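How a Stadium Scarf Gets Its Letters

The fan scarf is a simple product with a narrow tolerance for error. Most are knitted in acrylic yarn on flatbed machines, in two colors, with the club name running the length of the fabric. At the Flerkomness mill, which makes scarves for college and minor league teams, a standard piece measures 60 inches by 7, plus a fringe of 3 inches at each end.

Lettering is built from stitches, so a curve is always a staircase. The coarser the gauge, the taller each step. Flerkomness runs its basic line at 7 gauge and its finer line, sold under the Kavura name, at 12. A serif that looks clean at 12 gauge will close up at 7, and the mill redraws most logos before the first sample is knitted. Mascots cause the most trouble. Beaks, whiskers and small eyes are usually simplified or dropped.

The order of work is fixed. The artwork is converted to a stitch chart, a sample is knitted and washed, and the chart is stretched or shortened to match the shrinkage. Only then does the club approve the color.
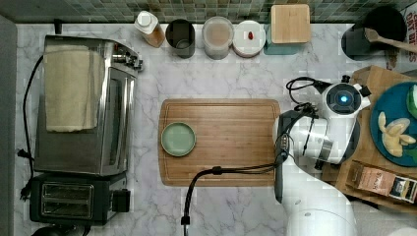 Why do the colors swap on the back of some scarves?

They are knitted as double jacquard with two yarns. Wherever the front shows purple, the gold yarn is carried to the reverse, and the other way around. The lettering on the back is therefore a mirror image unless the scarf is made as two separate panels.

Color matching is done by yarn cone, and dye lots vary. Barta, a dye house that supplies several mills, ships a shade card with each lot. Clubs that reorder every season should keep one unworn scarf in a dark drawer as a reference, as a scarf that has hung in a window is no use for matching gold.

Minimums have come down. Laditz, a smaller workshop, accepts orders of 10 pieces, at a higher unit price and with no custom fringe. Orders for fall opening games should be placed by May. Samples can be collected from the Laditz counter on Saturday mornings.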